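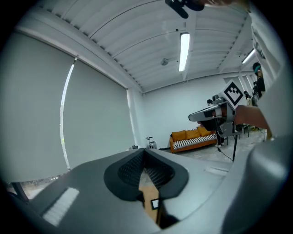 Who Waits for the Elevator? A Study of Stair Use in Trinar Hall
Zdenka Spahić and Radka Dimitrov
Introduction to Field Methods, final report
24 March 2012

1. Background

Trinar Hall has four floors, one elevator and a staircase that smells of floor wax. Everyone we know complains about the elevator and everyone we know takes it. Our first proposal was on voter turnout, which our instructor described as "a lifetime's work," so we moved on to something we could see from a bench.

We wanted to find out how long people will wait before they give up and walk, and whether a sign can talk them into it.

2. Method

We sat in the lobby for 12 sessions of one hour each, taking turns with the stopwatch. A person counted as waiting from the moment the button was pressed. People who pressed the button when it was already lit were also counted, and there were many of them. We stopped when we had 200 people on the tally sheet.

For the first half of the sessions the lobby was left as it was. For the second half we taped a sign beside the button: "Second floor? The stairs are faster." Radka had timed this and it is true by 15 seconds, even with a backpack.

We left out anyone with a cart, a stroller, crutches or a cello.

3. Results

Most people who gave up did so early or never. Once someone had taken out a phone, they were lost to the stairs for good. Groups hardly ever gave up. In pairs, one person would look at the stairs and the other would keep talking, and the talker always won.

The sign moved 4 people. One of them read it aloud in a sarcastic voice and then took the stairs anyway, and we argued over whether he belonged in the total. He does.

4. Problems

By the third session people had started asking us what we were doing. Zdenka told them it was a study of lobby lighting, which led to a long talk with a man who had opinions on lobby lighting. Session seven had to be repeated after the sign was covered by a flyer for the Vukadinović recital.

We also never recorded which floor people were going to. This should have been on the sheet from the start. A ride to the fourth floor is a different decision, and our sign had nothing to say to those people.

5. Further work

We would like to repeat the count in April with a floor column and a ruder sign. The raw tally sheets are in the green folder in the department office, under Spahić.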